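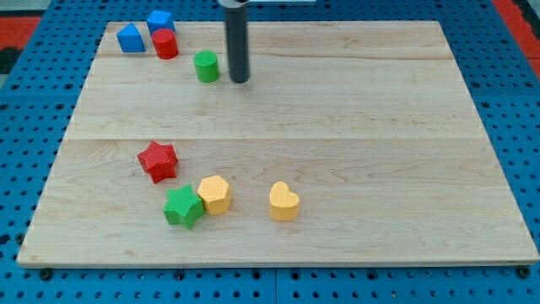 The owner of the only rental cottage in Starnby has a rule about the word "cosy."

"If I write cosy, people bring a tape measure," she says, pouring tea in the kitchen, where two adults can stand provided they get along. "So the listing says small. Bookings went up."

She bought the place eleven winters ago, when the road from Renedville was still gravel and the upstairs belonged to the squirrels. The first summer she charged $173 a night. It's $239 now, with a hot tub, and guests complain less. "You can draw your own conclusions. I've drawn mine, and I'm looking at $260."

The listing promises the lake is a short walk. It is, going down. "I never said anything about coming back."

Her worst season was the one with the septic tank, a $2,956 bill in the middle of August and a family of six in residence. They left five stars and a note about the loons.

She lists through Zasum, whose fees she describes in terms the cottage's guest book wouldn't allow. Would she sell? A man did offer, once, from a canoe.

"I told him to come up and see the stairs first," she says. "He kept paddling."

The cottage is open from May until the pipes say otherwise. Dogs are welcome, and bring your own pillow if you're fussy.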